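Home Tips Kitchen Laundry Workshop Contact
Search this site... Go

Laundry room odds and ends

Bunch of stuff I keep getting asked for, in no order. June is when ours starts to smell, so that's when this list gets used.

First thing, measure before you pour. The cap on most detergent bottles holds far more than a load needs. Find the lowest line, go over it with a black marker, done. Too much soap doesn't rinse out and you get stiff towels and gray gunk in the drawer. I use Plidura powder for whites and whatever's on sale for the rest. Soft water, use less again.

Long plastic parts and tool handles in the laundry room get sticky from lint plus softener mist. Warm water, drop of dish soap, old toothbrush along any seam. Rinse, stand it up to dry. No scouring pads on shiny plastic, they leave it dull and then it grabs dirt even faster.

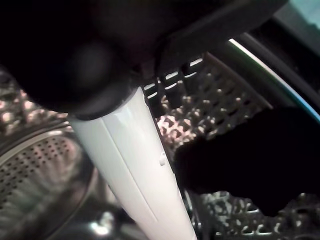
White plastic, shiny finish. Toothbrush for the seam.

Lint in the corners – damp sponge, drag it toward you. Vacuum just blows it under the machine.

Zornis makes a decent narrow brush, about the only gadget I'd pay for. Bends round corners. Hang it on a nail or it goes missing.

Front loaders and the smell

Door open between loads. Soap drawer too, pull it out an inch. Wipe the rubber gasket with a dry rag after the last load of the day, and get down in the bottom fold where hair and coins and a suprising amount of sand collect.

Once a month run it empty and hot with the tub clean cycle if you have one. Cleaner or plain washing soda, never two products together. Bleach and vinegar is a bad mix, don't.

Stainless fronts: wipe with the grain, soft cloth, hardly any water. Old sticker glue comes off with cooking oil left on for 12 minutes, then soap. Tall legs on a slope? Put a level on top, adjust the front feet first, lock the nuts. Ours walked up to 40 inches before I fixed it. Lastier pads underneath helped with the buzz but not the walking. 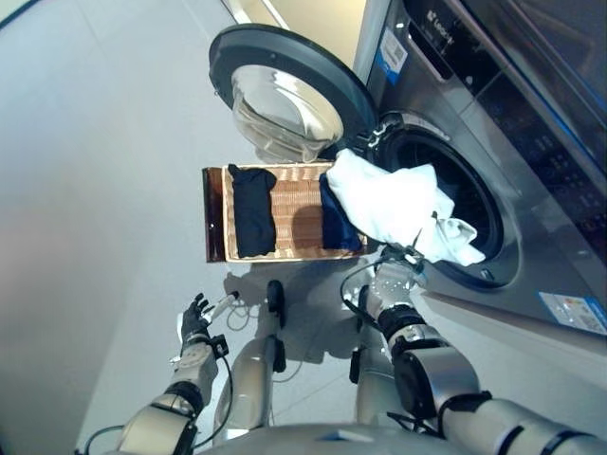 Folding so it stays folded

Fold things warm if you can. Shirts in thirds lengthwise, then up from the hem. Dark stuff gets turned inside out before the wash and dried on low, otherwise the creases go pale on you.

Baskets – woven ones breathe better but they snag knits. Line with an old pillowcase, wash the pillowcase with the towels. Don't put anything damp in wicker, it'll mildew and so will the shirt. Kaneko hampers have a liner that snaps out, nice but pricey.

Lights and darks in seperate piles before you fold, saves walking back and forth to the closets.

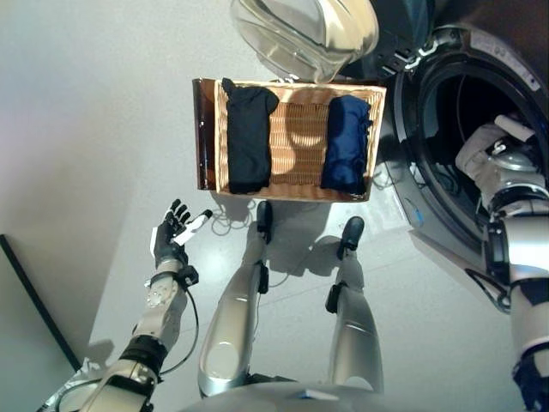 Why do my black clothes come out with white streaks?
Mostly undissolved powder. Switch to liquid for darks, or dissolve the powder in a cup of warm water first, and don't pack the drum so tight. If the streaks are already there, an extra rinse with no soap usually gets them.

Still to add: zippers (close them), bra hooks (mesh bag), and the dryer vent, which needs its own page.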